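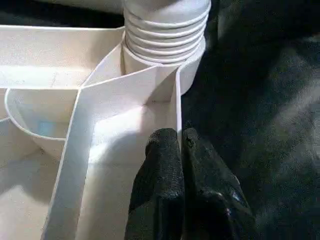
Ribbed white plastic with thin divider walls

About Vilto

Hi, I'm Hagos Hailu, and I run Vilto, the electric car share in Havora. If you've seen a small, quiet car parked by the library with a cable coming out of its nose, there's a good chance it was one of mine (and if it was parked badly, please tell me which one and I'll go talk to whoever had it).

We have seven cars right now. Members book them by the hour or by the day, unlock them with a phone or a key card, and bring them back to the same spot. You plug it in when you're done. Charging, insurance, tires and washer fluid are all covered in the hourly price, so there's no gas card and no receipt to mail me.

How it got started

I spent years fixing other people's cars, first at a dealership and then at a shop on Sumampouw Street that did mostly brakes and exhausts. I liked the work a lot. What bugged me was how many cars came in with hardly any miles on them between visits. People were paying for insurance, registration and a parking space all year for something they drove to the grocery store and back. I'd do the oil change, hand over the keys, and see the same car in the same spot on my walk home for the next two weeks.

So I bought a used electric hatchback with 80 miles of range on a good day and shared it with three neighbors. We had a paper calendar taped inside my screen door, which worked fine until it rained sideways! One neighbor moved to Ulby and wanted to keep using the car when she came back to visit, another one's sister asked if she could join, and by the second winter I had people I'd never met knocking at seven in the morning to ask for the key.
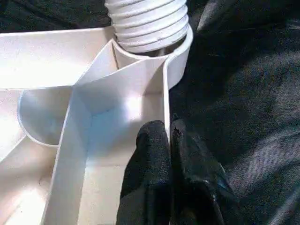

That was when I got serious, rented a lot with a proper electrical panel and gave the thing a name. Vilto doesn't mean anything, by the way. I get asked a lot. My daughter made it up when she was little and I've always liked the sound of it. The original hatchback is still with us as car number one. The range has dropped a bit and the rear wiper has a mind of its own, but it's the cheapest car to book and it has fans who won't drive anything else.

Who drives with us

All kinds of people. We have nurses who take a car for night shifts when the bus has quit running, a string quartet that books the wagon for weddings, retired folks who sold their second car, and a whole lot of students doing furniture runs in the fall. You need to be at least 21 with a valid license and a reasonably boring driving record. If yours isn't boring, call me anyway and we'll talk it through.

You don't need to know anything about electric cars. New members get a free half hour with me or with whoever's in the office, and we'll go over the charger, the regenerative braking (it feels odd for the first few blocks and then you miss it in every other car), and what the dashboard is telling you. Bring your questions. I've been asked if you can take one through a car wash, and yes, you can. Please do, in fact.

Where the cars live

Four cars are at the main lot on Sumampouw Street, two are behind the library, and one is over in Ulby, next to the train station. The Ulby car is new this year and it's been busier than I expected, so book ahead if you want it on a Saturday.
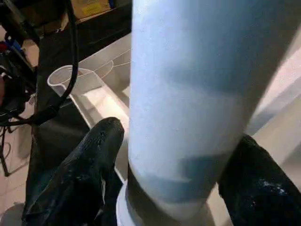 We're having the cars repainted one at a time, as the money allows, so that they finally look like they belong to the same outfit. The first ones came to us in whatever color the seller had, including a maroon I never warmed up to. The new color is pretty close to the big pale cylinder in the photo just above, that icy, bluish white that goes steel blue where the shadow falls on it. I'm also keeping the doors plain, with no print on them at all, just the car number on the back hatch and a little Vilto sticker by the charge port. Members told me they didn't want to pull up to a job interview in a billboard, and I get that.

What it costs

Joining is a one-time fee, and after that you pay for the hours you drive. There's no monthly minimum. Current rates are on the Prices page, and I keep that page up to date myself, so if something there looks off it's my typo. Long weekends have a day rate that works out a good deal cheaper than the hourly one, and it'll kick in on its own.

Come say hello

The office is at 666 Sumampouw Street, up the outside stairs (yes, I know, the number came with the building). I'm there most mornings, and in the afternoons I'm usually at the lot with a tire gauge. If the door's locked, ring the bell twice and give me a minute. You can also call or send a note through the Contact page. And if you've got a parking space near Havora High that you'd rent to us, with an outlet or even just close to one, I'd really love to hear from you. I've been looking for a spot on that side of town since January.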